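Site Visit Notes: Grameo Demonstration Day
Course handout, Unit 10
28/02/2025

Read these notes before the lab session. They cover the morning at the Grameo site in Brandau and the material from it that you are expected to know. The slides used by the hosts are not reproduced.

1. Purpose of the visit

Grameo collects manipulation data with hand-held grippers. An operator carries the tool, performs a household task, and the camera on the tool records the motion. No robot arm is present during collection. The trained policy is later run on an arm fitted with the same fingers. The group saw both halves of the process: collection in the morning, playback on the arm before lunch.

2. Hand-held collection

The tool has two parallel fingers driven by a trigger. Finger opening is logged together with the camera stream. Tool pose is recovered afterward from the video and the inertial data.

Points raised by the operators:

- Start each take with the fingers fully open and the tool still for 2 seconds. The pose solver uses this interval to initialize.
- Keep textured background in view. Plain walls and bare tabletops give the solver few features to track.
- Move at a speed the arm can match. Fast wrist rotation is the most common cause of rejected takes.
- Release the object completely before withdrawing. A partial release teaches the policy to drag.

The Wumisik task set holds 4000 accepted takes. Most involve small objects picked up from a table and placed in a container or next to another item.

3. Grasping small rigid objects

Most of the questions concerned this part. Chargers, plugs and adapters are hard for a parallel gripper because the faces are short and often curved, and the mass is not centered between the pads. If the grasp line misses the center of mass, the object pivots about the pads when lifted. 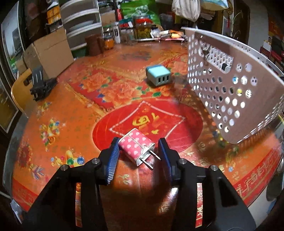
Pad compliance helps up to a point. A soft ridged pad conforms to the surface and increases the contact area, which resists pivoting. It also hides small errors in finger position, so the logged opening no longer equals the true object width. Grameo corrects for this with a calibration curve measured for each pad type. Pads are replaced after 80 hours of use and the curve is measured again.

Orientation matters for any later insertion step. For a plug, the direction of the prongs at the moment of grasp fixes how much wrist rotation the arm needs afterward. Takes that end outside the joint limits of the arm are removed by the Ruggiero filter, described in the September reading.

4. For the lab

Bring one small rigid object with no sharp edges. Estimate its center of mass, mark two grasp lines, and predict which one will pivot. Record 10 takes per line and note every rejected take with the reason given by the solver.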